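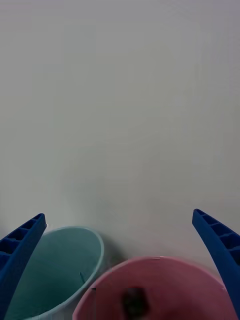 Riteso asked us last year whether a machine that can sort bowls can also be trusted with the supper dishes of a tired family, and said that she would believe it when it had managed one week in her own kitchen without her standing beside it. She took part in our first round in November, and we have kept her question, because it is better than the one we had written ourselves.

Call for participants: kitchen and shop-floor chores study
Skov Household Work Group
Published January 9, 2020

Can machines do chores yet? We are looking for people who do such work every day, at home or for wages, to help us to find an answer. You do not need to know anything about robots. For most of the places we even prefer that you do not.

What we study

The project has the name Zukulel. It looks at small jobs that people do almost without thinking: putting one bowl inside another, carrying a cup which is not quite empty, folding a towel, filling a shelf, wiping a table where somebody has left their keys. A machine with an arm and two fingers can do some of these jobs on a good day. On another day the same machine stops in front of the same cup and waits.

We want to know how large the distance is between the good day and an ordinary kitchen. People who build such machines usually judge them by whether the task was finished. People who do the task for their living judge by other things. Was the plate put where the next person will look for it? Was the work quick enough to be worth the noise? Would I have to do it again afterwards? These judgements are hardly ever written down, and we would like to write them down with your help.

Bowls are a good example of the difficulty. They are round, they slide, they hide one another when you look at them from above, and very often there is something left inside. A person looks into the bowl and decides at once if it goes to the sink or to the cupboard. For the machine these are several decisions, and each of them can go wrong. In our first round the bowls took more of our time than any other object, and the participants had more to say about them than we had room for on the form. The form has now more room.

Whom we are looking for

We have places in two groups.

Group A is for people who do the main part of the housework in their home. It does not matter if you live alone or with others, if you rent or own, or if you like the work. We would be glad to hear from people who cook for children, from people who look after an older relative, and from people who have weak hands or a bad back and have found their own ways of doing things.

Group B is for people who work, or have worked until recently, in a canteen, a laundry, a hotel, a small shop or a storeroom. Please tell us what the work was and for how long you did it. Part-time and seasonal work counts fully.

For both groups you should
be 18 years or older
be able to come to our rooms on the dates we agree with you
be able to follow a conversation in English (it need not be perfect, ours is not either)
be willing to say when you find something useless

Please do not apply if you are employed by a firm which makes or sells household machines. If someone in your family is employed there, write to us first and we will discuss it.

What you will do

Each participant comes for 5 sessions. A session takes one morning or one afternoon, with a pause in the middle. Coffee, tea and something to eat are provided, and you can tell us beforehand what you do not eat.

In the first session you do a set of chores yourself, at your own speed and in your own order, and talk about them while you work. There is no correct way. If you always put the large bowl under the small one, please do it so, and if you have a reason tell us the reason.

In the second and third sessions you watch the machine do the same chores. You have a sheet in front of you on which you mark the moments when you would have stopped it, helped it, or taken the thing out of its grip. Some participants in the first round marked very much and some almost nothing. Both are useful for us.

In the fourth session you work next to the machine at a shared table. It takes a part of the job and you take the rest. You decide how the work is divided, and you may change your mind during the session. The machine moves slowly and a member of our group sits at the stop button the whole time. You will get a safety introduction, which you must attend also if you have worked with machines before.

The last session is a conversation in a small group. We speak about what you would give away tomorrow if you could, and what you would keep. In November this part became rather lively. Several people would give away the washing-up but not the drying, and they could not agree among themselves why.

What we cannot promise

We cannot promise that the machine will succeed. On some days it will not do the task at all, and then we will ask you to judge what you have seen, even when it is little. Please do not be polite to it. We also cannot promise that the results will lead to a product. We are a research group and we do not sell anything.

Some applicants have asked if their answers will be used to replace them at work. It is a fair question. We do not give results about single persons or single workplaces to any employer, and we will not ask you for the name of yours. What others will do in the future with a published report we cannot control. If this troubles you, you are welcome to speak with us before you decide, and it is completely all right to say no.

Payment and travel

You receive 835 kroner when all five sessions are finished, and your travel by bus or train is paid separately against tickets. If you have to stop before the end, you are paid for the sessions you have attended. Payment is made to a bank account in your name. You may have to declare it as income, so please check how it is in your case — we are not able to give advice on tax.

Parents may bring a child to the conversation session, but not to the sessions where the machine is running.

Recording and personal data

We record the sound of what you say and we film the table, the objects and the hands, both yours and those of the machine. We do not film faces on purpose. If your face comes into a recording by accident, this part is removed before anyone outside the group can see it. From the first round we have over 800 short recordings, and every one was gone through in this manner.

You can ask to have your recordings deleted until the report is finished, and you do not need to give a reason. You will receive a consent form with your invitation. Please read it at home, and bring it unsigned if there is something you wish to talk about.

Where

The sessions are held in our rooms at Fluren, on the ground floor. There is a step at the main door but none at the entrance from the yard, and the tables can be raised and lowered. If you use a wheelchair, a hearing aid or something else that we should know about, write it in your application and we will prepare for it. It has no influence on whether you are chosen, other than that we would like more people in the study for whom the ordinary kitchen does not fit so well.

Also wanted: two session assistants

For the same period we look for 2 assistants, paid by the hour. The work is to set the table between runs, to put every object back to its marked start position, to wash what has to be washed, and to write down what happened in each run in plain words. It is repetitive and it has to be done with great care. A bowl that stands a little too far to the left can spoil a whole afternoon of comparison.

You should be patient, have readable handwriting, and be able to stand for a good part of the day. Experience from a kitchen or a storeroom is worth more to us here than experience from a laboratory. You will be trained to use the stop button and will take turns at it. An assistant cannot be a participant at the same time.

How to apply

Write a short letter or an e-mail to the Zukulel project, Skov Household Work Group, Fluren, and mark it "Group A", "Group B" or "Assistant". For the groups we would like to know
which chores you do most often
one chore you think a machine could do today
one chore you think it will not do in your lifetime, and why
which days of the week are possible for you

Half a page is enough. You may also leave a message by telephone and answer the same points aloud, if writing is not easy for you. Assistants should add a few lines on earlier work and one person we may call.

We answer everyone, also those we cannot take this time. When there are more applicants than places we choose so that the group becomes mixed in age and kind of work, and the order in which the letters arrive plays no role. Participants from November may apply again for Group B if they were in Group A before, and the other way round.

If you only wish to receive the report, write "Report" and your address, and we will send it when it is printed.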